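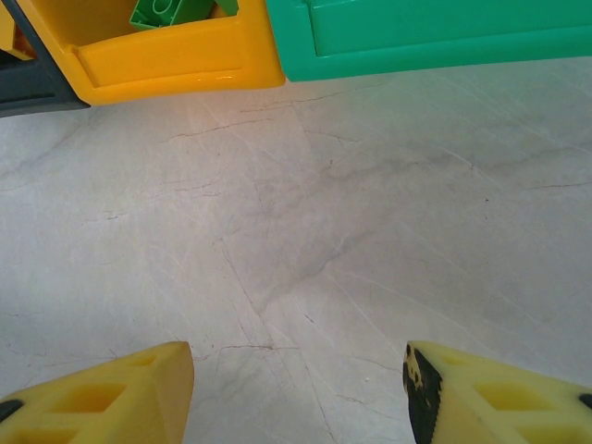 Guides > Floor Care > Vostby Steam Mop > Section 4: First Use on Stone and Tile

4. First use on stone and tile

I wrote this section after using the Vostby on my own floors for a whole winter, so it's a bit more talkative than the parts list in Section 3. If you've skipped ahead, please go back and check that the handle is clicked all the way in. I didn't the first time, and I spent ten minutes wondering why the trigger felt mushy!

Before you fill the tank

1. Find out what your floor is. Glazed porcelain that looks like marble is easy and takes steam well. Real marble is fussier, and the sealer matters more than the stone. If you rent, ask the landlord (mine had the tile box in the garage, bless him).

2. Pick everything up off the floor, toy bins included, and sweep or vacuum. Grit under a hot pad will scratch, and small plastic pieces left along the wall have a way of ending up under the mop head.

3. Look along the floor with a lamp set low. You're hunting for open cracks and missing grout. A printed vein feels smooth under a fingernail, and a real crack usually catches.

CAUTION: Don't steam over open cracks, crumbling grout or unsealed stone. Steam gets underneath and you won't see the damage until the tile starts to rock.

Filling and heating

4. Unplug the mop. I know, it's a pain when the outlet is behind the couch, but do it every time you open the tank.

5. Fill to the line with plain cold water. No vinegar, no scented drops, no floor cleaner. If your kettle gets chalky, use distilled.

6. Fit a dry Shenoy pad, fuzzy side down, and press the corners until the strips grab.

7. Plug in and wait for the light to go from red to green. Keep the head on the heat tray while you wait - never straight on the floor.

Note: The first burst usually spits a little water. Aim it at an old towel for a few seconds and it settles down.

Your test patch

8. Set the dial to 2. Choose a spot you don't care about, like inside a closet or behind a door.

9. Make slow, overlapping passes, keep the head moving, and then let the patch dry fully. Overnight is best if it's real stone.

10. Check it in daylight. If you see a cloudy ring or dull spots, stop there and read Section 6 on sealers before you do anything else. If it looks the same as the floor next to it, go ahead and do the room, working backward toward the door so you don't walk on it.

Streaks on a pale floor are nearly always old soap coming up. Change the pad and go over it again with the dial still on 2. My kitchen took three pads before it quit streaking, and then it was fine for the rest of the season.

CAUTION: The pad stays hot after you unplug. Give it time on the tray before you peel it off, and keep kids and pets out of the room until then.

Next up is Section 5, pads and washing - I have opinions about fabric softener.

Written by Muthu Pillai | Questions? Use the contact form | © Eltport Home Guides | Back to top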